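Search this site
Enter keywords
May
By the health desk, Dalla Community Pages

I caught up with the pharmacist at Skustuncombe over a flat white, mostly to ask what changes when your doctor hands you a script for medicinal cannabis. She'd been on since 7 am and still talked for 80 minutes, bless her!

"People reckon it's like picking up antibiotics," she told me. "Some days it is. Other days I'm ringing the clinic in Grindbridge twice before lunch." 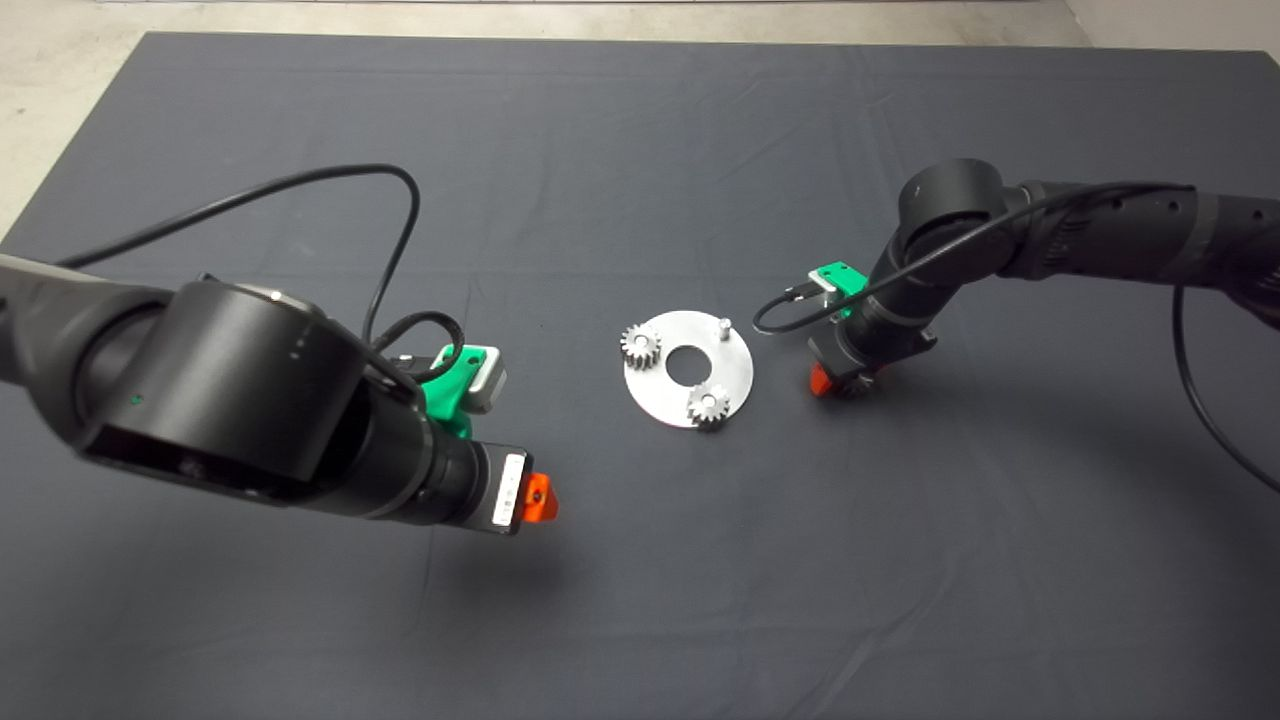 Page last changed: May, 4.15 pm

Her big gripe is paperwork. She sees 74 regular patients on these scripts, and a fair few turn up with one that's run out — usually on the last day of their holidays, when the prescriber is off too. "Book the next appointment while you've still got a repeat left. Please. I'll put it on a tea towel."

I asked about driving, which is what my own neighbours always want to know. She pulled a face. "Talk to the prescriber before you get behind the wheel. A script doesn't get you out of a roadside test."
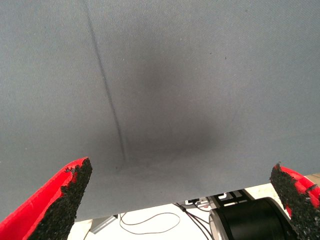 Can I pick up my mum's script for her?
Usually you can, but ring the pharmacy first and bring your own photo ID as well as hers.

She's fussy about storage too (locked cupboard, original label, away from the grandkids) and she won't budge on sharing. "It's got one name on it. Your sore knee isn't on there."

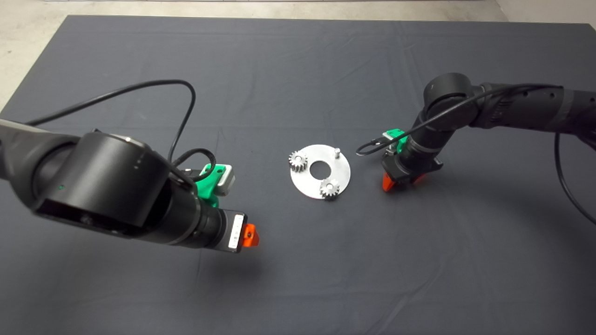 Issue 107, page 2

We finished up talking about cost, and she was pretty blunt. "Ask for the price before I order it in. I don't mind a bit." Then the phone went again — Grindbridge, ringing back.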